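Small Bike Garage > Riding Position & Controls
Thread: Lower bars on a commuter 125, or how I learned I have wrists

tarmac_turnip
Posted Thursday, June 20, 2019

Swapped the stock bars on my Tarigan 125 for the Zernex low set two weekends ago. It looks fantastic in the driveway. On the road I feel like a man doing a pushup at every stop light.

My commute is 3 miles of town and then a long stretch of county road with a 65 limit that the bike treats as a dare. Once I'm moving, it's fine, even good. In town my palms go numb before the second light. Also, at full left lock my thumb meets the tank, and the tank wins.

Before I put the old bars back on and pretend this never happened, is there a setup trick I'm missing? Stock pegs, stock seat, I'm six foot one.

oldpetcock
Six foot one on a 125 with low bars. Have you considered a larger motorcycle or a smaller body?

Seriously though, where are your levers? Most people bolt on low bars and leave the levers at the angle they had on the tall ones, so the wrist is bent up the whole time. Sit on the bike, stretch your fingers out straight in line with your forearms, and put the levers there.

gasholm_gary
Levers will help a little. The real problem is that he has moved the top half of himself and left the bottom half where it was. Your weight has to go someplace and right now it goes into your hands. Rearsets. I've been running the Gasholm ones for two summers and can ride a full tank with no numbness.

oldpetcock
A full tank on that bike is what, one long lunch? Rearsets on a six footer will put his knees in his ears. He'll trade sore wrists for sore hips and be out the money.

gasholm_gary
My knees are fine, thanks for asking. I'm five nine, granted.

oldpetcock
"Granted," he says, four inches later.

mrs_clutch
Neither of you asked how he's holding on. If you don't grip the tank with your knees, your arms do all the work every time you brake. Get some grip pads on the tank, squeeze, and carry yourself with your stomach. It's free apart from the pads and you'll hate it for a week.

And fix the thumb thing first. That isn't a comfort issue. If your hand gets trapped at full lock during a U-turn, you're going down at walking speed in front of everyone you know.

tarmac_turnip
OK, the levers were pointing at roughly the moon. Rotated them down last night. Better already, annoyingly. I'd wanted a reason to buy something.

For the thumb I can slide the clip a hair outward or set the steering stops in. Which one?

Darmawan Ong
Stops, if your bike has the adjustable bolts. Sliding the bar out only helps until you tip over once and it slides back. You give up some turning circle, so practice a U-turn in a parking lot before you need one on a hill with a bus behind you.

I made a pair of stop spacers for mine on the bench at home and they've held up fine.

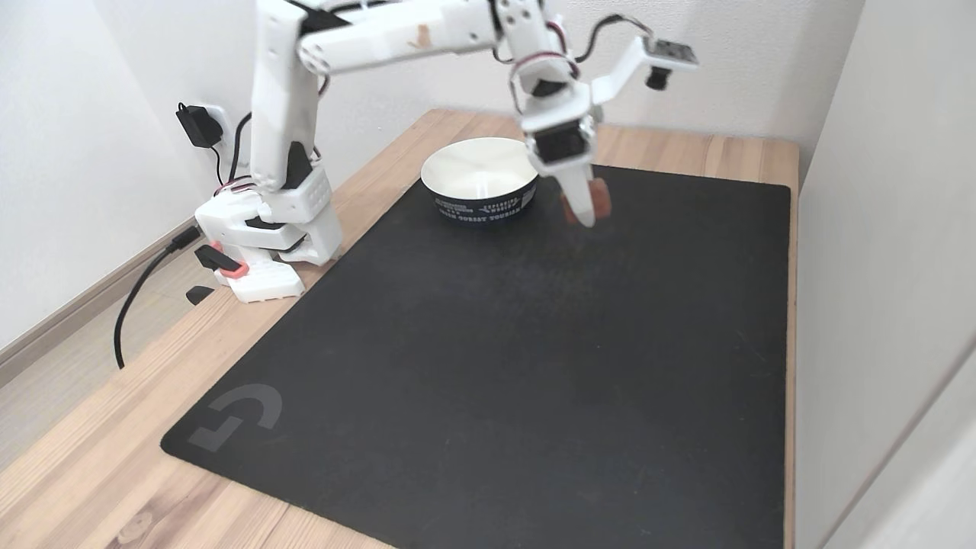
Mine are plain aluminum with a flat filed on one side so they can't spin. Check that the throttle cable isn't pulled tight at full lock while you're at it. Start the engine, turn the bars all the way each direction, and listen. If the idle climbs, reroute the cable before you ride anywhere.

gasholm_gary
Seconding the cable check. Mine climbed. Exciting morning.

oldpetcock
Gary and I agree on something, please mark the thread.

plum_bucket
Has anyone tried the Plornetitz risers? They're supposed to split the difference between stock and low. $90 seems steep for two lumps of metal, but I'm in the same boat as turnip and my wrists are less patient.

mrs_clutch
They're nice lumps. I paid 60 for a used pair and the bolts were already chewed, so look closely if you buy secondhand. They won't fit the Zernex set, they only go with a normal one-piece bar.

plum_bucket
So I'd be paying to raise the bar I lowered.

mrs_clutch
Yes. Welcome to the hobby.

tarmac_turnip
Update: stops are in, thumb clears the tank, idle stays put at both locks. Rode to work squeezing the tank like it owed me money. Hands fine, thighs on fire, had to take the stairs sideways.

Keeping the low bars for now. Gary, what do the rearsets weigh? Asking for nobody's benefit but my own.

oldpetcock
Oh for crying out loud.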